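Vomthorpe School Staffing Records

README and data card

What this is

The Vomthorpe School Staffing Records are a set of tables about teacher absences and the way schools covered them. The records come from 22 public schools in one district: 16 elementary schools and the rest middle and high schools. They were typed in by the school offices and later cleaned by our small team at Prellier. We share them for people who study staffing, substitute pay or the school day in general.

I wrote this card by myself and English is my second language. If a sentence is not clear, please tell me and I will correct it in the next version.

Why we made it

When a teacher is absent, the school must find another adult for the class. Sometimes a substitute comes. Sometimes a colleague gives up the planning period, or two classes are put together, or the assistant principal teaches the lesson. District reports usually show only the first case, as "filled" or "unfilled." We wanted to keep the other cases too, because a class marked "unfilled" still had children in it and somebody was with them.

The offices had been writing these things down for years, in very different ways. One school used a paper notebook. Another one had a spreadsheet with colors, where yellow meant "covered by colleague" in the fall and something else in the spring. We asked every office to move to one form, called Proreo, and most of the cleaning work was to bring the older entries into the same shape.
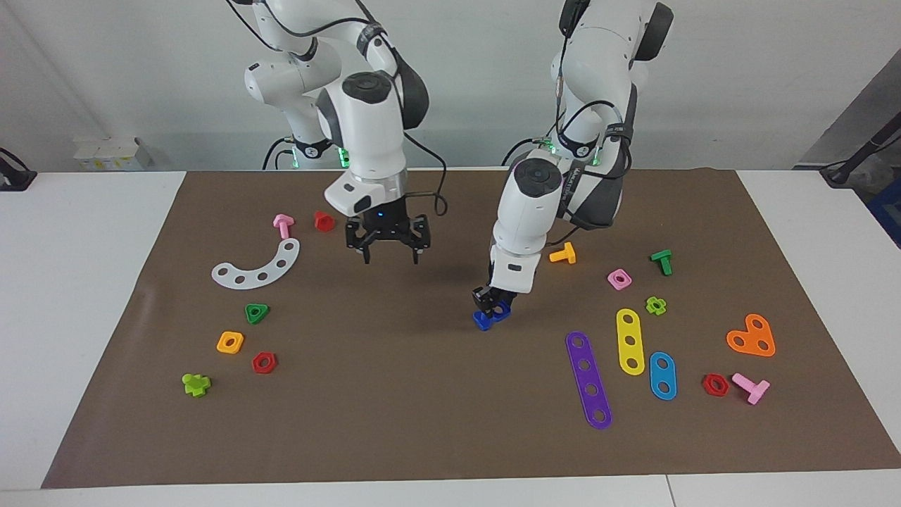
The form has eight fields, and only five of them are required. We kept it short on purpose. Office staff fill it in early in the morning, when the phone is ringing and parents are standing at the desk, and a long form would stay empty.

What is in the files

absences.csv has one row for each absence of one teacher on one school day. A teacher who is away for a week has five rows.

coverage.csv has one row for each class period that needed another adult. It connects to absences.csv by the column absence_id.

schools.csv has one row for each school, with level and size group. School names are replaced with codes.

codes.txt explains the short codes used in the other files.

Columns in coverage.csv

absence_id: the key of the absence.

period: number of the period. Elementary schools without periods use AM and PM.

cover_type: SUB (substitute from the district list), LTS (long-term substitute), COL (colleague), ADM (administrator), MRG (classes merged), AID (classroom aide with permission to teach), UNK (unknown).

requested_at: time when the request was sent. Empty if no request was sent.

accepted_at: time when a substitute accepted. Empty for all types except SUB and LTS.

paid_extra: yes, no or blank. Blank does not mean no. Some offices never used this field.

How the records were cleaned

First we removed exact duplicates. Then we checked absences against the school calendar and took out rows which fall on a holiday or a snow day. Times were changed to the 24-hour format. When two offices reported the same teacher on the same day (this happens with music and art teachers, who travel between buildings), we kept both rows and gave them the same value in the column shared_id. Please do not count them as two absences.

Free-text notes were read by a person and then deleted. Many of them had health information, and a few had the names of children. We took the cover type from the note when it was clear, and wrote UNK when it was not.

For the matching of old spreadsheets we used a small script named Vi. It is included in the folder tools, but it is slow and it expects the original column names, so it is probably not useful for other data.

Known problems

Half-day absences are not recorded in the same way everywhere. Some schools wrote a full day and put "PM only" in the note. We corrected these when we found them, but I am sure that some are left.

Training days are mixed with sick days in the oldest part of the records. The column reason has the value OTHER for both.

Schools with fewer than 300 students are joined in one size group, so that a single small school can't be recognized. This makes the group less useful for comparing.

One middle school sent nothing for February. Its rows for this month are missing and should not be read as zero absences.

Special education classes are probably undercounted. When an aide stayed with the group and no substitute was requested, the office often did not open the form at all.

Good uses and bad uses

The records can be used to see how often each cover type happens, on which days of the week requests go unanswered, and how long a school waits for a substitute to accept. They can't be used to judge one teacher or one principal, and they say nothing about what the students learned on those days. Please do not try to find out which code belongs to which school.

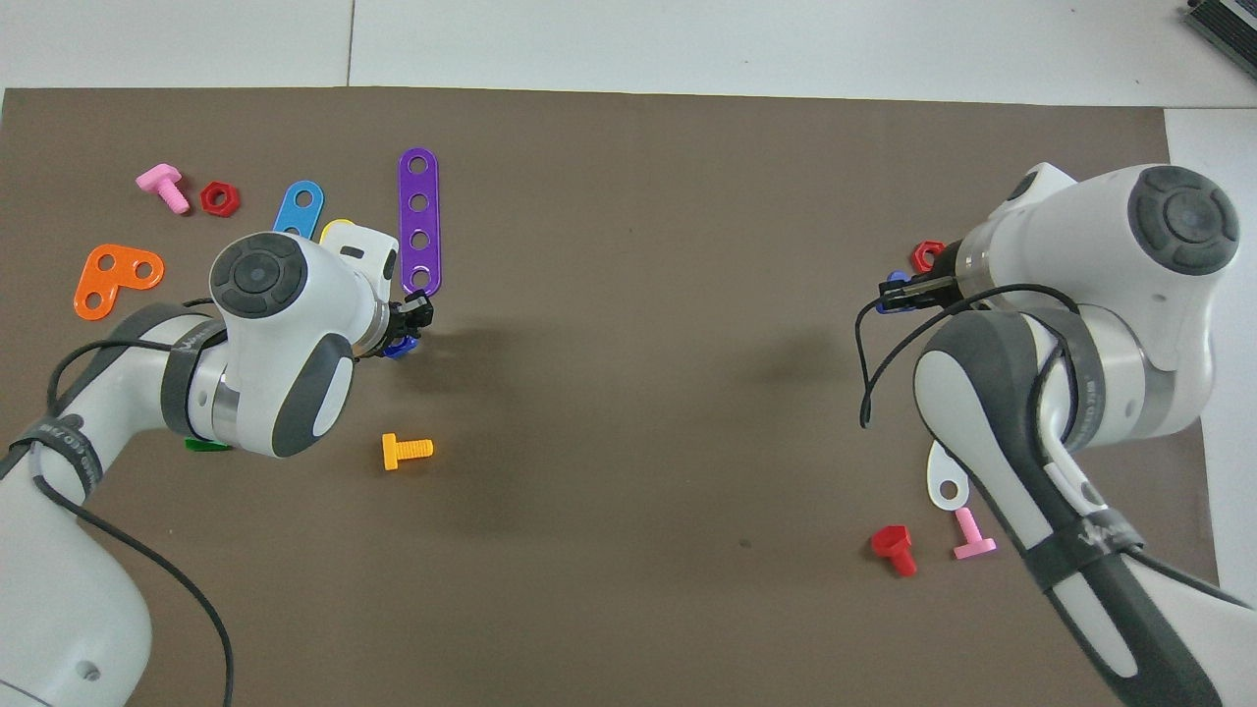 Vomthorpe, 13 June 2023

Changes in this version

The code AID is new. Before, these periods were written as COL, and people who used the earlier files will see that the number for colleagues is now lower. The old values are kept in the column cover_type_old.

We corrected the start times of two elementary schools, which had been exchanged by mistake.

The column distance_group was removed. It showed how far the substitute lived from the school, and after a question from a reader we decided it was too easy to recognize a person from it.

License and contact

The files are free to use for research and teaching, with a mention of the source. For other uses, please write to the data desk at Prellier first. Corrections are welcome from anybody, also small ones. When you report an error, include the file name and the absence_id, and the version of the files you are using.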